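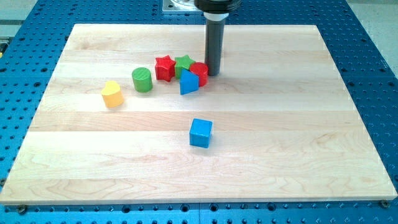

Heft 12, Seite 118

Über uns > Werkstatt > Sortierzelle

Wer wir sind und wie wir unsere Zelle pflegen

Dolleo ist eine kleine Firma für die Einrichtung und Wartung von Roboterzellen. Wir arbeiten in Jandville, in einer Halle mit 197 Quadratmetern, und die meisten unserer Kunden kommen aus der Verpackung und aus dem Spielwarenhandel. Mein Name ist Reshma Mokgethi, ich leite die Werkstatt. Deutsch ist meine dritte Sprache, ich bitte also um Geduld, wenn ein Satz etwas steif klingt.

Auf dieser Seite möchte ich unsere Sortierzelle vorstellen. Wir nennen sie Hison. Jeder neue Kollege lernt zuerst an ihr, und auch viele Kunden sehen sie bei ihrem ersten Besuch. Sie greift Holzklötze: Sterne, Zylinder, ein Herz, ein Dreiecksprisma und einen Würfel. Das klingt einfach. Aber ein Stern liegt anders im Greifer als ein Zylinder, und wer das Herz sauber fassen kann, der kann später auch eine Flasche mit schiefem Hals fassen.

Der Tisch und das Brett

Die Grundlage ist ein blauer Lochtisch. Das Raster der Löcher ist gleichmäßig, und wir benutzen es auch als Maß, wenn wir etwas umsetzen müssen. Auf dem Tisch liegt ein Brett aus hellem Ahorn, aus mehreren Leisten verleimt. Früher haben wir direkt auf dem Lochtisch gearbeitet, aber kleine Teile sind mit einer Ecke in die Löcher gerutscht und standen dann schief.

Das Brett ist verschraubt, an den vorderen Ecken kann man die Schraubenköpfe gut erreichen. Man soll sie immer abwechselnd anziehen, ein wenig links, ein wenig rechts. Wer eine Seite zuerst ganz fest macht, bekommt leicht eine Spannung in das Holz. Holz arbeitet außerdem mit der Luft in der Halle. Im Juli prüfen wir die Ebenheit mit dem Haarlineal jede Woche, sonst einmal im Monat.

Gereinigt wird mit einem trockenen Tuch. Kein Öl, kein Wachs! Wir haben es einmal mit Wachs versucht, und danach sind die Klötze beim Loslassen gewandert.

Der Greifer

Am Arm sitzt ein schwarzes zylindrisches Gehäuse, darunter ein weißer Ring und dann der lange, dunkelgraue Schaft. Die Länge vom Schaft war eine Diskussion im Team. Ein kurzer Schaft ist steifer, mit einem langen kommt man besser zwischen Klötze, die eng stehen. Wir haben uns für den langen entschieden und fahren dafür die letzten Zentimeter langsam.

So richten wir die Höhe ein, wenn der Schaft gewechselt wurde:

1. Den Arm im Handbetrieb über eine freie Stelle vom Brett fahren.
2. Langsam senken, bis ein Blatt Papier unter der Spitze noch zu ziehen ist, aber mit leichtem Widerstand.
3. Diesen Wert als Nullhöhe speichern und die alte Nullhöhe im Heft notieren.
4. An drei weiteren Stellen wiederholen, eine davon hinten bei der silbernen Montageplatte.
5. Zum Schluss einen Probelauf mit nur einem Klotz machen, am besten mit dem Würfel.

Wenn die Werte an den Stellen stark verschieden sind, liegt es fast immer am Brett und selten am Arm. Dann bitte zuerst die Schrauben lösen, den Staub unter dem Brett entfernen und neu anziehen. Ich habe selbst einmal einen ganzen Vormittag die Achsen kontrolliert – und es war ein Holzspan.

Der weiße Ring bekommt bei jeder Wartung einen Blick. Er darf kein Spiel haben. Man fasst den Schaft unten mit zwei Fingern und bewegt ihn vorsichtig zur Seite. Spürt man ein Klicken, wird der Ring getauscht. Bei uns hält ein Ring bis zu 897 Betriebsstunden, bei staubigen Kunden deutlich weniger.

Wie wir arbeiten

Zu jeder Zelle, die wir betreuen, gehört ein Heft aus Papier. Dort steht, wer was gelöst, gemessen oder ersetzt hat. Die Steuerung schreibt natürlich auch ein Protokoll, aber sie weiß nicht, dass jemand am Morgen das Brett gedreht hat. Die Idee haben wir von der Firma Tsuchiya übernommen, bei der ich meine ersten Jahre gearbeitet habe.

Besuche in der Werkstatt sind nach Anmeldung möglich, am liebsten vor 10 Uhr. Wer eigene Teile mitbringt, kann sie an der Hison ausprobieren lassen.

Kommentare

lochraster_fan: Danke für die Papiermethode. Welche Stärke nehmen Sie? Bei mir reißt das normale Druckerpapier immer.

R. Mokgethi: Wir nehmen auch normales Druckerpapier, aber in schmale Streifen geschnitten. Wenn es reißt, ist der Arm wahrscheinlich schon zu tief.

Holzwurm: Ahorn ist schön, aber warum kein Aluminium? Dann entfällt das Prüfen im Sommer.

R. Mokgethi: Aluminium hatten wir als Muster hier. Es war uns zu laut und es hat gespiegelt.

Diese Webseite verwendet Cookies. Mit der weiteren Nutzung stimmen Sie der Verwendung zu. Einstellungen ändern | Einverstanden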